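About us

Stostus is a shared workshop in Nakundale. Started with 2 benches, now 16 members, mostly building robots for the kitchen at home. Evenings, mainly. We test in simulation first – cheaper than broken fingers.
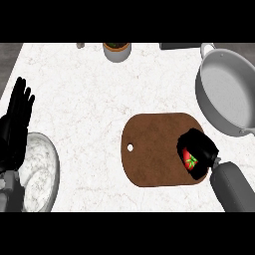
PROJECTS

Tratunow: two arms, five-fingered hand on the left. Strawberry held at the chopping board, grip still being tuned. Wrist code is on it's 13th rewrite.

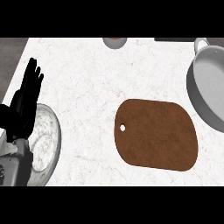
Words: Miyuki Hayashi

Same worktop, board clear, left hand up over the bowl. Real arms planned for April – Crisóforo Becerra is cutting the brakets. New members welcome, just knock.

We use cookies to improve your visit. Accept | Settings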